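Skorkcombe workshop notebook
Esus hand-held gripper kit, on loan from Mwakalinga
Entry by Atieno Mutiso, May

Started properly at 9.40, after a good half hour of hunting for the right screwdriver. I do want to get all this down while it's fresh, because the kit goes back at the end of the loan and we shall have to say yes or no to it before then, and I know from the last one how quickly I forget which grumbles were real and which were just me before coffee.

For anyone picking this up cold: it's the pair of hand-held grippers we talked over at the bench, the ones you hold and work with your own hands so the recordings can be used later to teach an arm. Mwakalinga are asking 924 for the pair with the markers and the charging lead, or 848 if we order before the summer break and do without the carrying case. I rather like the case, but I don't like it that much. I've asked whether the lower price still includes spare finger pads and haven't heard back.

First job was simply to walk about with one and get used to it. The leaflet says 377 grams and my kitchen scale agreed. It feels heavier than that after a long stretch, all of it at the wrist, and I found myself resting my elbow on anything that came near. The shell is lovely and smooth to hold against, I'll give them that. I had expected sharp mould lines and there are none that bothered me.
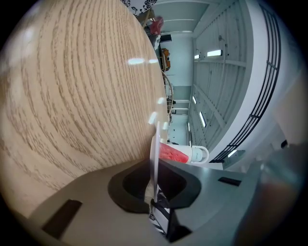 Gripper down low beside the round table, bottle lying to the right of the finger.

What I was fretting over was glare. The tabletop is glossy and the hall lights are strong, and you can see the streak it makes near the rim. I went round the table slowly, once in each direction, and then again with the gripper tipped well over, and I shall compare the three recordings when they've copied across (they are slow to copy, so that's a mark against the cable if nothing else). The view is very wide. You get the tabletop and the ceiling and the balcony railing all in together, which is grand for knowing where you are, but small things on the far wall get very small indeed. For table work I don't think that matters.

11.15. Tea, then handovers. I'd been looking forward to these! The idea is that one gripper gives and the other takes, and the awkward bit is always the moment when both have hold of the thing. If you squeeze with the second hand too early you end up in a tug of war with yourself, and if you wait too long you drop it on the table. My advice to whoever goes next is to breathe out and go slower than feels natural. I started with something thin and light on the grounds that if it would hold that by the edge, it would hold most of what we care about.
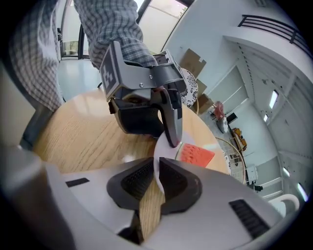
Thin white disc held between both grippers, nubbly orange pad behind it.

The ribbed pads are the best part of the kit so far, to my mind. With the V open upwards you can let a disc settle into it and then close, and that feels much kinder than pinching from the side. I'd still like a softer set for anything that marks easily, and I'll put that to Mwakalinga along with the question of spares. The little screw on the frame wants checking at the start of every session. I gave mine a quarter turn before lunch and the play I'd been complaining about to anyone who walked past was gone, so I have some apologising to do.

A word on sleeves, too. Cuffs buttoned, please, or rolled right up. Mine crept forward twice and I had to stop and fuss with it while holding a gripper, with predictable results.

After lunch I set out the plate and cup and did the two-handed work, one gripper to each side of the slice, which is the nearest we've come to what the kit would be bought for.

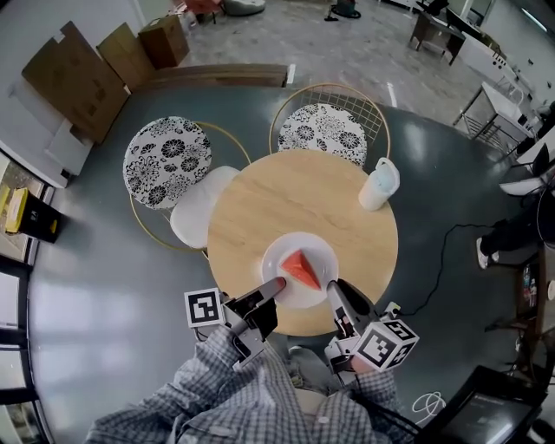 Plisville, May

2.30 pm. Both hands at the plate now. Coming in from either side at once is easier than I'd feared, provided the elbows stay in and you don't try to look at both tips together. I look at the left and trust the right. The marker cubes stick out on the outer sides and I kept expecting to clip the plate with them. I didn't, but I'd be wary with a taller dish, or anything with a lip to it.

Mind the black cable on the rug when you step round to the right. I'd like it taped down before the next session, and I'll bring the wide tape from home if we're out.

Still to do: the cup by its handle (I've a feeling the loop is too small for these fingers, but let's see), a go left-handed only, and somebody with bigger hands than mine trying the handle for a full hour. Leaning towards yes at 848, if the pads are included. Grippers on charge, copying left running, will look at the glare recordings first thing.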